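Unit 4: Fretwork – Seating, Leveling and Crowning
Course handout, Stringed Instrument Workshop, Jernotbridge

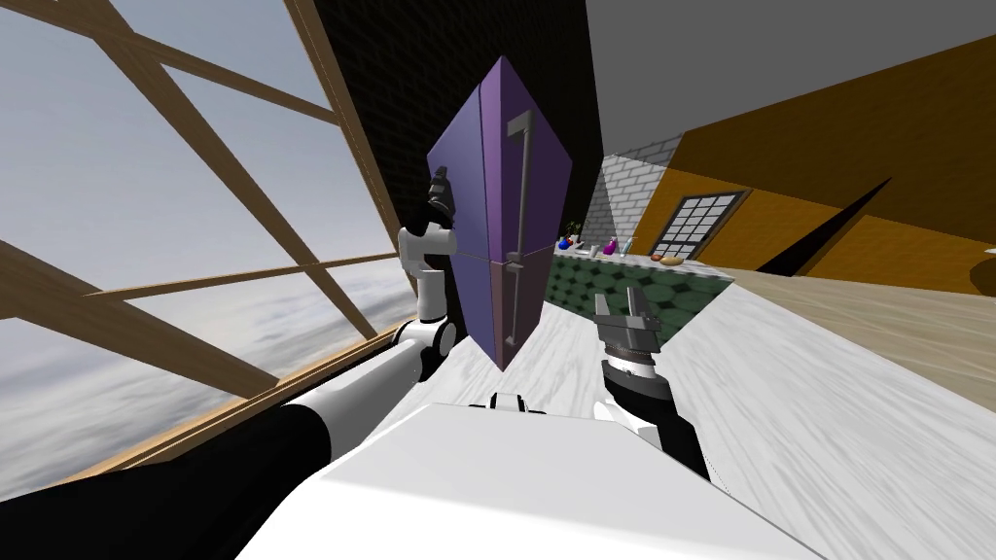

Students should arrive at this unit with a fingerboard that has been slotted, radiused and glued to the neck. Any board still showing a hump or dip under the straightedge must be corrected before a single fret is installed, as leveling the frets afterward will not make up for an uneven board.

Preparing the wire. Cut each length so that it overhangs the board slightly on both sides. The wire should be bent to a curve a little tighter than the radius of the board, so that the ends are pressed down first and hold. On bound fingerboards the tang must be nipped back at each end with the flush cutters.

Seating. Frets may be hammered or pressed. Mr. Savolainen will demonstrate both methods, and students may choose either for the assessed neck. When hammering, support the neck directly beneath the slot, tap down both ends, then work toward the middle. A fret that rocks or springs up is to be pulled and replaced. Warm it briefly with the soldering iron before pulling, to limit chipping along the slot.

Leveling. Adjust the truss rod until the board reads straight. Mark the top of every fret with a felt pen and pass the leveling beam along the full length of the neck with light, even strokes. Stop when the ink has been touched on all frets – further passes only remove height that the instrument will need later in its life.

Crowning and polishing. Mask the board. Re-mark the frets and file each one until a thin line of ink remains at the center. Polish through the grits in order. Fret ends are beveled last and then rounded by hand.

Assessment. This unit carries 40 marks, of which up to 9 are given for the finish of the fret ends. Necks are to be left on the labeled rack with the record sheet attached.

Reading: Mbeki, course reader, pages 171 and following. Questions on the reading should be brought to the next bench session.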